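Search this site Enter keywords Go

3. Survey of the Skakby earthworks

The Skakby site is a ringwork with an outer bank and a ditch on the landward side. Our group resurveyed the north half at 1:200, tying each station to the Vonar benchmark. The ditch is nearly 15 m wide at the causeway and narrows toward the marsh.

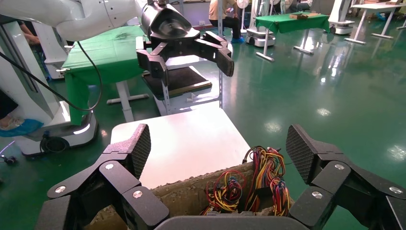

Fig. 4. Bundled wires in an open container.

Previous plans show a single entrance. Our profiles record 2 breaks in the bank - the second, on the east, has squared ends and no spill in the ditch below it. We treat it as original. The Grandier plan omits it.

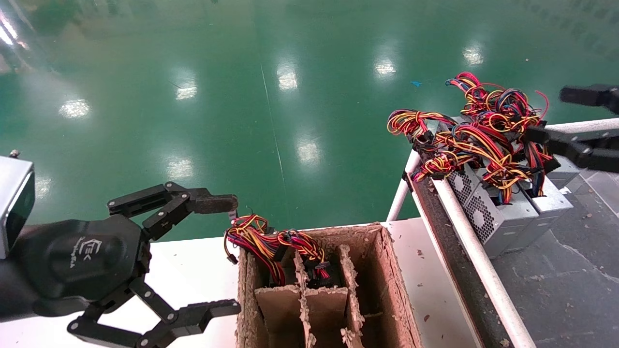 Fig. 5. Worn corrugated box, torn along the top edges.

Phasing rests on the bank sections alone. No dating samples were taken, and the turf line under the inner bank was not reached.
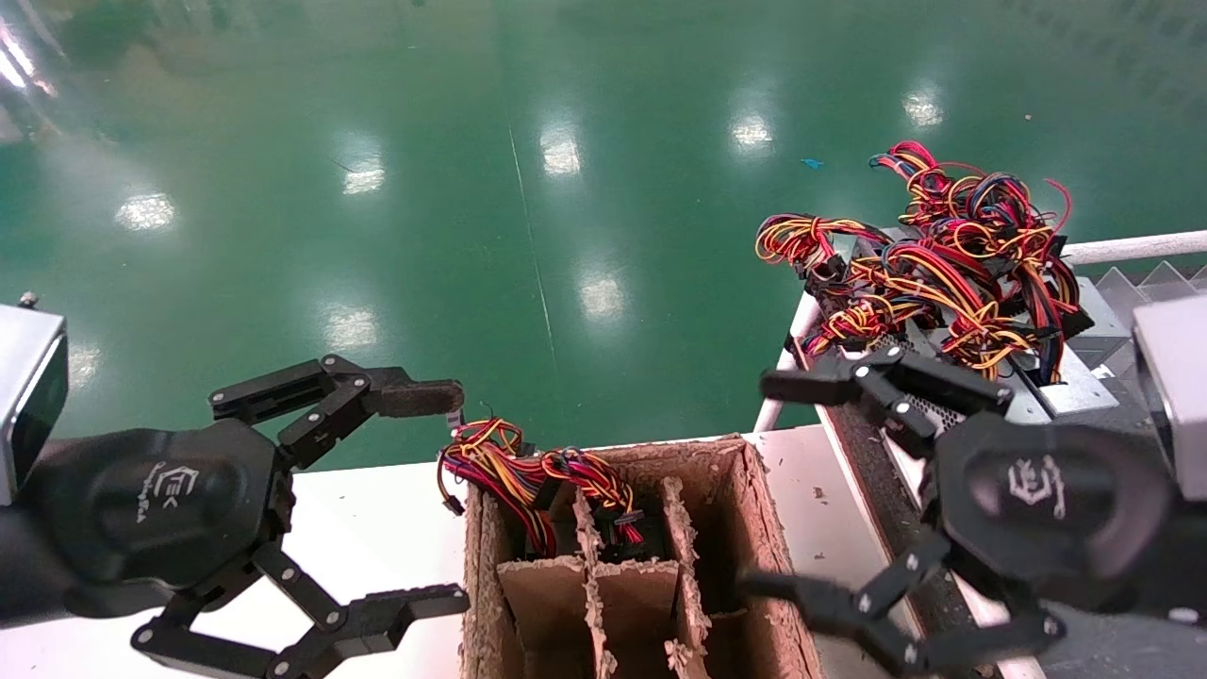
Dhanial, reading the draft, objected that squared ends could equally result from later stone robbing, and asked for a section across the east gap before it is called an entrance.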